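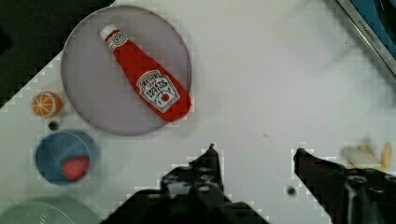 Small Shop Talk > Starting Out > Alterations from home or rent the corner?

melahatk wrote:
Hi everyone, long time reader and I've posted maybe twice. I do alterations out of my spare bedroom. Hems, zippers, taking in waists, the odd bridesmaid dress when somebody's cousin ordered the wrong size. It started as a favor thing and now it's a real little business with a name (Pelero Alterations, my daughter picked it) and I'm at the point where I have to decide something.

A dry cleaner at the Husar Street plaza has a corner by the front window that used to be a key counter. The owner wants to rent it to me for $200 a month plus a cut of whatever I take in. He hasn't settled on what the cut would be, he just said "we'll work it out." I'd get his walk-ins, a fitting room he'd curtain off in back, and a sign in the window. Right now I pay nothing extra because it's my house, but I have people ringing the bell at dinner and my husband is over it. He eats standing up in the kitchen so he doesn't have to get up again.

I charge $11 for a plain hem and that's my bread and butter. So you can see how many hems that is before I'm even at zero.

Would you do it? Has anybody rented inside another shop and lived to tell?

Melahat

Catinca_V wrote:
I did it for two years inside a shoe repair place and I'd do it again tomorrow!! The foot traffic was so much better than anything I got from flyers or the neighborhood page. People come in with shoes, they see a sewing machine, they go home and get the pants that have been sitting on the chair since spring.

BUT. Get the cut in writing before you move so much as a pincushion over there. Mine was a handshake too, and when things got busy he decided the handshake had been for more. We stayed friends, sort of, but I cried in my car a couple of times over it.

Also $11 is too low. I'm sorry, I know you didn't ask.

Skarphedinn_R wrote:
I'm going to be the grump here. I wouldn't.

You've got a business with no rent. Do you know what I'd give for that? I run a frame shop and the first thing I think about every single month is the landlord. Your problem as you describe it is people ringing the bell at dinner, and you can fix that with a sign and set hours. Drop-off Tuesday style days, or whatever works, and a box on the porch with a lock for the rest. Doesn't cost you anything but a little nerve.

The cut is what gets me. A flat rent, fine. A share of sales, maybe fine. Both together means he gets paid when you're slow and gets paid again when you're busy.

melahatk wrote:
Catinca, I know, I know about the price. My sister says the same. I raised it once and then felt so bad I let the first three people have the old price anyway.

Skarphedinn, that's a good point about both. I hadn't looked at it like that. The porch box worries me a little, people leave wedding stuff with me and I don't love the thought of it out there even with a lock.

Gheorghita.G wrote:
Retired now but I had a dry cleaning counter for a long time and I had a seamstress in the window, so I can tell you what it looks like from his side of the register.

He needs you more than he's letting on. When a customer brings in slacks with a busted hem and you have to say "we don't do that," they take the whole bag down the road, shirts and all. The key counter wasn't bringing him anything. So you have room to bargain and you should use it.

What I did with mine: flat rent, no cut, and she gave my customers their pickup at my counter so I could ring everything at once. She paid me nothing on the sales. I made it back on the cleaning. She was with me until her knees gave out.

Ask him these before you say yes. Who answers for it if a garment gets lost between your rack and his? Can you get in when he's closed? Who pays if the lights or the heat go up because you're running an iron all day? An iron eats power, don't let anybody tell you it doesn't. And how much notice does each of you have to give? I'd ask for 60 days both ways.

Kwanho wrote:
Jumping in because I'm kind of in the same boat, except mine is watch batteries and bands and the counter is in a pharmacy. Second everything Gheorghita said, especially the getting in after hours part. I didn't ask, and it turned into a mess in November when they cut their hours and I had a pile of work locked up behind the shutter with people calling me for it.

How are you taking payment now? If it's cash in a cookie tin (no judgment, mine was a coffee can) then you'll want to sort that before you share a counter with somebody. I use a Druro reader and it's okay. It drops the connection when the store is full, so I keep a pad for writing them down. For bookings I went with Vemodeck, mostly because it sends the reminder texts by itself and my no-shows went way down.
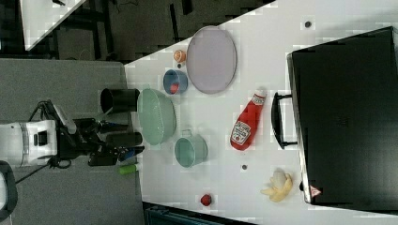

Kitchen things on a white table, from above

Catinca_V wrote:
Kwanho I tried Vemodeck and gave up after a month, haha. For alterations I didn't see the point. Nobody books a hem. They show up with a bag. I'd only want it for bridal fittings, and for those I call them myself the night before and they like hearing a voice.

Paper tickets, two-part, one pinned to the garment with a safety pin through the seam allowance and never through the fabric. That's my whole system. I've got a shoebox of stubs going back years.

Kwanho wrote:
Fair enough, with watches it's different, I need to know what to order. I still think texts beat calls for anybody under a certain age though. My nephew doesn't pick up the phone for his own mother.

Skarphedinn_R wrote:
We're spending her money for her now. Readers, booking programs, rent. She makes $11 on a hem!

Melahat, how many tickets do you do in a normal month? You don't have to tell us, but write it down for yourself. Then take off thread, needles, machine service, gas to go get zippers. Then see if what's left can carry the rent without you sewing until midnight. If it can't, then a nicer window won't fix it, you've got a price problem and you'd be taking it with you to the plaza.

melahatk wrote:
OK so I sat down last night with the ticket book and a cup of tea and did it. I'm not putting all of it here, but the hems are what's killing me. I'm doing a lot of them and they pay for the tea. Zippers are good. Taking in dresses is really good, I just don't get enough of those because nobody knows I do them! They think I'm the pants lady.

So I guess that's a reason for the window? People would see a dress form and think dresses?

And also a reason to raise the hem. I went to $11 from $9 and it took me a whole winter to work up to it, so be nice.

Catinca_V wrote:
YES put a dress in the window. Put the prettiest one you've got, and change it every few weeks so they notice. I had a green velvet one in mine (thrift store, I took it in to nothing) and I couldn't tell you how many people came in to ask if it was for sale.

For prices, don't announce it. Just print a new list, put it up, and when they ask, point at the list. It's so much easier when it's the list saying it and you're only standing there. You could do jeans with the original hem kept as a separate line, too, that's way more work and people know it.

Gheorghita.G wrote:
The list is good advice. Have him hang it on his side too so his girl at the register isn't guessing. Mine used to quote whatever came into her head.

I don't agree with Skarphedinn that the sign on the door fixes the house. I lived over my first shop. They ring anyway. They ring and say "I saw the sign but I was already here."

Skarphedinn_R wrote:
Then don't answer it! I mean it. I'm in the back at my place half the evening with the lights on and they knock and I keep cutting mat board. After a while they learn.

But fine, I'll come halfway. If he drops the cut, and if there's a short trial with a way out, I could see it. Ask for 30 days where either of you can walk away and he keeps only that month's rent. Keep the bedroom set up the whole time. Don't haul the good machine over, take the second one.

melahatk wrote:
I only have the good one and my mother's, which is older than me and weighs like a stove. But it does sew through anything. Maybe hers goes to the plaza and I'll let my husband carry it since he wants his dinners back so badly.

I'm going to talk to the owner this week. I've got Gheorghita's questions written on the back of a pattern envelope. Flat rent, no cut, key for after hours, 60 days notice once the trial's done. I practiced it on my sister and she said I sounded like I was apologizing, so I'm practicing it again.

Kwanho wrote:
Practice the part where you stop talking. Say the number and then drink some water or something. I always fill the quiet with a discount.

Also check that your insurance covers other people's clothes when they're not in your house. Mine didn't cover watches at the pharmacy until I asked for it, and it was about one phone call's worth of trouble.

melahatk wrote:
Oh, the insurance, I didn't have that on the envelope. Adding it now. Does it go under his or mine?

Gheorghita.G wrote:
Get your own. And ask him to show you his anyway, you'll learn a lot from how long it takes him to find it.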